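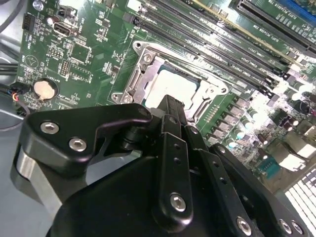
Shengli Deng wrote back to me before breakfast to say that I was being sentimental, that a repair counter in a town like Merkadton loses money every month it's open and that people vote with their wallets. Fine. They do. I still think he's wrong and I've got half an hour before work to say why.

The numbers first. The last fix-it shop in Merkadton closed in May. It charged $13 to look at a thing and tell you what was wrong with it. Thirteen dollars! The nearest one now is in Brarkholm, an hour each way if the bridge is behaving. So you buy new. Of course you buy new, I did too, a desktop for my mother, $331 with the tax, and the old one is sitting in her hall closet under the coats with most likely one bad part in it.

That's the wallet voting. But look what was on the ballot. Two hours of driving or a box on the porch tomorrow. Nobody's choosing there, not really.

And it isn't only computers. Toasters. Lamps. The good vacuum, the heavy one. My neighbor Ciarán Brennan threw out a sewing machine over a belt. A belt! He knew it was the belt. He'd found the part number, he'd just never taken the cover off anything in his life and didn't want to start with that one. I get it. I was thirty-four before I opened anything with a plug on it and I had my dad on the phone the whole time.

Which gets me to the part Shengli skipped. A repair counter teaches. You stand there, you watch somebody undo four screws, and the next time you undo them yourself. The shop loses the second sale, sure. The town gets a person who can do it. How do you put that in a ledger? You don't, so it counts as zero, and then we all act suprised when the place goes under.

What I'd want is small. The library in Brirkenham has a back room and a Monday evening with nothing in it. Pay one person who knows things. Buy the screwdrivers. They put around $300 a season into the puzzle exchange, and I like the puzzle exchange, I'm in it, but come on. Same money, first year, see who shows up.

Shengli says the parts are the problem, you can't get them, everything's glued shut. Some of it is. Phones, yes, earbuds, forget it. But a lot of what ends up at the curb has screws in it and always did. A fan has screws. A desktop has screws and slots and a manual online for free.

He also says my time is worth more than the lamp. Maybe. Depends on the evening. I've spent worse ones, and teh lamp works.

Anyway, the bus. If you're in Brirkenham, ask at the front desk about the room. Ask twice.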